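# How to test if a robot is ready for a sewing chore

January 2021

Many people ask me if a machine can already mend clothes at home or close bags in a small shop. My answer is still "not alone". In this tutorial I show how I check it, using stitches on a soft practice pad. The pad is a good teacher: it bends, it moves a little, and it does not forgive a wrong pull. A torn sleeve behaves much the same.

## What you need

- two arms with small jaws
- a soft suturing pad with a cut already made
- thread in a color you can see well against the pad
- a notebook

## Step 1. Separate the chore into small parts

"Sew it" is too big for a test. Write down each part: take the thread, pass it to the other jaws, make a loop, pull the end through, tighten. Give each part its own line in the notebook.
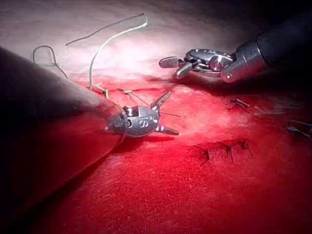 *Two instruments over the pad, with a loop of suture thread standing up between them.*

The loop is where I lose most of my attempts. A plate or a box keeps its shape when you let it go, but thread goes where it wants. Start with a person moving the arms by hand controls, and let the software repeat only one line from your list.

## Step 2. Count the attempts fairly

At Kuvdale, our small workshop, we wrote down 1268 attempts of the single part "pull the end through". The software finished 182 of them without help. Mekdes Worku, who keeps our notebook, marks an attempt as helped even if somebody only touches the thread. Please be as strict as she is.

## Step 3. Change one thing each time

Change the thread or the place of the cut, but never both on the same day. 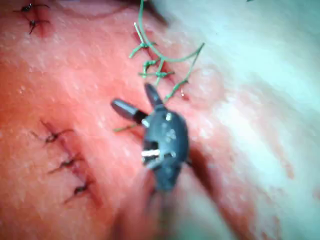 Color matters more than I expected. Dark thread disappears easily in a shadow, and then the program grips air. If your numbers fall suddenly, check the lamp before you check the code.

## Step 4. Compare with a person

Ask a person to do the same part at normal speed. One knot by hand takes me around 170 seconds with the controls, and I am slow. When the software needs longer than a slow person, it is not yet a helper for a shop.

## Where this leaves the chores

Folding towels and closing flour bags are easier than knots, and I would try those first. For buttons and torn seams, keep your needle. In February I will repeat Step 2 with a thicker thread and add the results to this page.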